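Wie ein Roboter das Greifen lernt

Ein Roboter weiß zunächst nicht, wie man ein Kabel aufhebt. Deshalb macht ein Mensch es ihm vor. Er steuert den Arm aus der Ferne, und der Computer speichert jede Bewegung. Eine kleine Kamera am Greifer nimmt dabei mit auf. So ein Durchgang heißt Demonstration. In der Werkstatt in Nastitz wurden für blau-weiße Kabel 337 davon gesammelt.
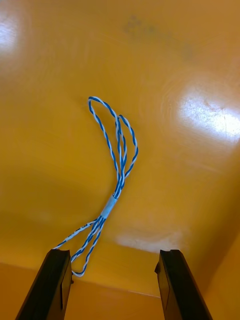 Warum man den Ablauf nicht einfach programmiert, wollte ein Kind aus Trildale wissen. Bei einem festen Bauteil geht das. Ein Kabel ist biegsam – es liegt jedes Mal anders. Aus vielen Demonstrationen berechnet der Computer, wohin sich die beiden Finger bewegen sollen und wann sie schließen.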